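Pernwood Community Board > Home & Hobbies > Is air-drying clay worth the bother?

Vilach23
Posted Sun 20 July
My sister-in-law has moved to a rented flat and bequeathed me her leftover craft supplies, which come to a bin bag of felt and more clay than any adult should own. Half is the air-drying sort and half is the sort that never dries. I'd like to make some small dishes for keys and loose change. Everything I've made so far has cracked like a riverbed. Is there a trick to it, or should I buy a dish like a normal person?

kazue_k
You're drying it too fast. Where are you leaving it?

Vilach23
Windowsill. Sunny one. I thought that was the idea.

kazue_k
Well, there you go. Put it somewhere dull, with a bit of cling film loosely over the top for the first day, then turn it over. The edges go first and the middle sulks, and the crack is the two of them falling out. I leave mine in the cupboard with the ironing board, where it won't be disturbed from one year to the next.

Leopoldo S
Disagree about the cling film. It sweats and you get a mark like a tea ring. A tea towel does the job. Also roll it thinner than you think. Most people's first dish could be used to hold a door open.

kazue_k
I did say loosely.

Leopoldo S
I've seen loosely. Loosely still sweats.

MrsVarela
Can I speak up for the kind that doesn't dry? My late husband bought a lump of it in April one year to fix a wobbling table leg and it was still doing the job when we sold the table. You can't make a dish out of it, but you can make the dish fifteen times and squash the bad ones, and that's how I got the hang of it before I went near anything that sets.

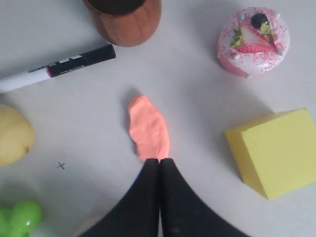
Do it on a hard surface you can wipe, and work it in your hands first until it stops fighting you. People start shaping far too early, and then blame the clay. If your hands are always cold, like mine, sit on it for a bit. I'm quite serious.

Vilach23
I have now sat on clay. My husband has asked me not to elaborate on this to his mother.

Leopoldo S
Did it help?

Vilach23
Annoyingly, yes.

areeba_f
Coming at this from the other side: I ran the children's table at the Rirkesness summer fair for 2 years and we got through a frightening amount of the stuff. Don't mix colours unless you want brown. Everybody thinks they'll stop at marble. They don't stop at marble.

Leopoldo S
Marble is perfectly achievable if you twist it twice and walk away.

areeba_f
Have you ever met anyone who walked away?

Tiburcio E
I'll be the miserable one. Air-drying clay isn't waterproof, it chips if you look at it, and after all that you've got a dish that costs more than one from the hardware shop. They've a basket of them by the till for 80p. I've dropped mine down the stairs and it only lost a bit of the rim.

MrsVarela
Nobody makes a dish to save 80p, Tiburcio.

Tiburcio E
Then what's it for?

MrsVarela
Keys.

kazue_k
On the waterproofing, two coats of varnish and let the first one dry properly. It still won't hold soup, but for keys you'll be fine. Sand it before the varnish, go gently round the rim, and do it outdoors unless you enjoy dusting.

Leopoldo S
Thin coats. Thick ones go yellow.

kazue_k
On that we agree.

Vilach23
Right. Dish number four is under a tea towel in the airing cupboard, with a bit of cling film over one half so I can settle this.

kazue_k
Not the airing cupboard! It's warm in there!

Vilach23
Ah.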